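Neltirell Head Rig, Operator Guide
Section 4: Recording Cleaning Tasks on Glass and Other Vertical Surfaces

Applies to rig software 12 and later. Revised September 2026.

This section covers wiping tasks recorded by a person wearing the head rig. The recordings are used as training examples for the Tokarz wiping policy. Read Section 2 (Fitting the Rig) and Section 3 (Consent and Site Rules) before you start.

4.1 What you need

Head rig with a charged battery
Paired phone running the Trodau recorder app
Two cleaning cloths, at least one of them two-sided
Spray bottle with plain water or the cleaner approved for the site
Task sheet for the surface type

Roll long sleeves up above the elbow. Take off watches, bracelets and rings. The hand tracker loses the wrist when it is covered, and clips with more than two seconds of lost tracking are rejected on upload.

4.2 Choosing a surface

Doors, partitions and fixed windows are all accepted. Clear glass, frosted film and painted panels count as different surface types and each has its own code on the task sheet. If a door has film or a printed panel over part of the glass, use code G3 and wipe the covered part first.

Marks already on the surface are useful. Do not clean the glass before recording. Pen, fingerprints and dried splashes can all stay where they are. If the surface has no marks at all, choose another one or use the washable marker from the kit.

CAUTION: Lock or wedge any door before wiping it. A door that opens toward you can strike the rig. Put the floor sign on the far side as well as the near side.

4.3 Recording an episode

1. Stand at arm's length from the surface with your feet flat. Both hands should be in view on the phone preview when you reach forward.

2. Open Trodau, select the task code and enter the surface code.

3. Tilt your head until the level bar turns green. Keep your head as still as you comfortably can during the wipe.

4. Press Start and hold both hands open in front of you for two seconds. The tracker uses this pose to find your fingers.

5. Fold the cloth once and lay it flat on the surface with one hand. Spread your fingers so that the pressure is even.

6. Keep the other hand in view, open and near the surface. It may rest on the glass or steady the door, but it should not drop to your side.
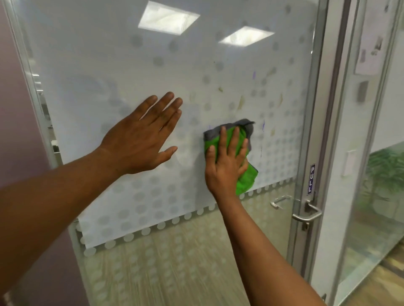 7. Wipe in overlapping passes at a normal pace. Go back over a mark if it does not come off the first time. Repeat passes are kept in the training set and labeled as corrections.

8. When the area is finished, lift the cloth clear, hold it still for one second and press Stop.

An episode should run between 12 and 90 seconds. Split larger areas into several episodes.

Note: Change hands every fifth episode. The first release of the set had 3,189 episodes, and only 535 of them were led by the left hand. The trained arm was noticeably worse on that side.

4.4 Reflections and glare

Ceiling lights reflected in glossy glass are acceptable as long as the cloth can still be seen. Leave the exposure on Auto. If the preview shows a solid white patch over your working hand, take a half step to one side and start again.

People reflected in the glass, or walking behind it, must be covered by the site notice. If someone without consent comes close enough to be recognized, stop and mark the episode Discard.

4.5 Labeling

Label each episode before you leave the site. The app asks for the wiping hand, the cloth side in contact, the surface code and the result. For the result, choose Clean, Partly Clean or No Change. All three are accepted. Do not choose Clean if a mark is still there when you look at the surface from an angle.

Signs, handles and locks in view need no label unless you touched them.

4.6 Upload problems

Error 31, hands not found: The starting pose was too short. Record the episode again.

Error 34, head motion: Tighten the rear strap (see 2.5) and check that the cable is not pulling.

Error 40, duplicate surface: More than 20 episodes have been sent from the same surface code at one site. Move to another surface.

Batches are stored on the Clandent server under the site number. For anything not listed in this section, send the batch number to Ottmar Lindemann, data operations, extension 1676.

Section 5 covers tables and counters.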